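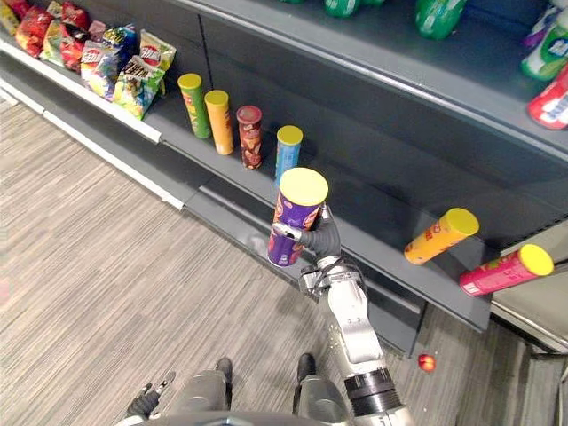
Canister task, middle shelf, Trurdale practice store.

To: Brivix Student Robotics – team list
From: Shaohua Jia, Faculty Coordinator
Subject: Re: Shelf round – placement rules and bench time
Last updated: Thursday
Reading time: 2 min

Dear team members,

Thank you for the questions received after the last practice session. The message from the Han section is quoted in part below, with replies following each point. Please read the whole message before requesting bench time, as the booking procedure has changed for July.

> The Han section would like to confirm how upright placement
> is judged. The handout says a canister must be "standing and
> clear of its neighbors," but it does not say whether the robot
> may touch a neighboring product on the way in. We would also
> like to know whether products lying on their sides at the
> start of a run have to be picked up.

Contact with a neighboring canister is allowed, provided that the neighbor remains standing when the gripper is withdrawn. A neighbor that falls is scored as a dropped item, even if the robot sets it upright again later in the run.

Products lying on their sides at the start are part of the layout. A team may leave them where they are without penalty. A team that stands one up and leaves it on the shelf receives the recovery credit described in the handout. Canisters that extend past the front edge of the shelf qualify for the same credit.

> Second, our members disagree about cans. Some of us have been
> practicing a grip from above with the thumb opposed, and others
> are approaching from the side. Is either one required? Our bench
> log has 86 can trials, and we would prefer not to repeat them
> all with a different grip.

No particular grip is required, and the trials already in your log will be accepted. The judges ask only that the grip be named in the log in the same words each time. "Top, thumb opposed" is sufficient for the first of the two.
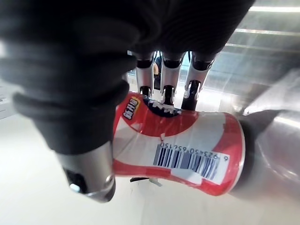
Bench practice: a can held between the thumb and three fingers.

Sections using the gloved hand should check the fabric at the thumb before each session and record the check. Folds that slide down over the metal tip change the contact surface, and results obtained that way are difficult to compare with earlier ones. The printed barcode on a can may be used as a reference for orientation, but the scoring software does not read it.

> Finally, could the section leaders be told how many runs will
> count toward selection? We have heard two different numbers.

The number is 2. Each section will make both runs on the same day, and the better score will be carried forward. Each run is limited to 300 seconds, measured from the operator's start signal. The earlier figure came from a draft of the handout that should be discarded.

One further matter concerns the upper shelf. Several members have asked whether it will be used in the selection runs, and it will. Operators should practice the reach with the arm raised and the gripper at the shelf edge, where bottles and containers leave less room than on the middle shelf. A second team member should stand where the base and the cable can both be seen, and should call a stop if either is obstructed. The Brelov section has prepared a short checklist for this position and has agreed to share it – copies are in the binder in Room 422.

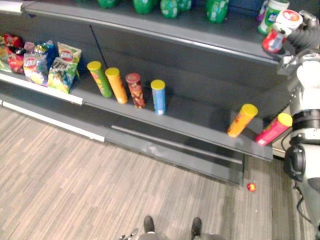

Booking bench time

Requests should now be sent to this list instead of being written on the door sheet. Please give the name of the section, the operator, the shelf level to be practiced, and the preferred hour. Sections that have not yet practiced on the upper shelf will be placed first. Requests received by noon on Thursday will be answered the same afternoon.

Logs should be submitted in the current format, with the grip, the shelf level and the result entered for every trial, including trials stopped by the operator.

Respectfully,

Shaohua Jia
Faculty Coordinator
Brivix Student Robotics

Contact the list owner | Copyright Brivix Student Robotics | Back to top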